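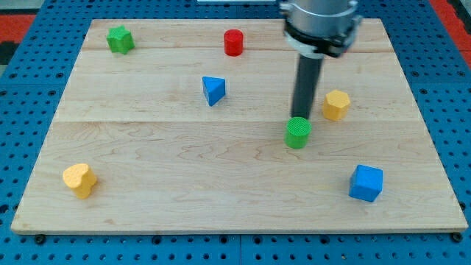 Wooden blocks on a maple board.

Coaching Youth Cheer, Unit 9: Getting Ready for a Meet
Notes by Nanna Sveinbjörnsson

Welcome back, everybody! Last time we got as far as stunt groups, so please reread Asger Thygesen's pages on spotting before you try anything new with your squads (yes, even the easy thigh stands). Today is all about the last weeks before a meet, when kids are tired and a bit jumpy, and so are their coaches. Run the full routine twice per practice at most, and walk through the counts slowly in between. The practice plan for a squad of 19 is due in May.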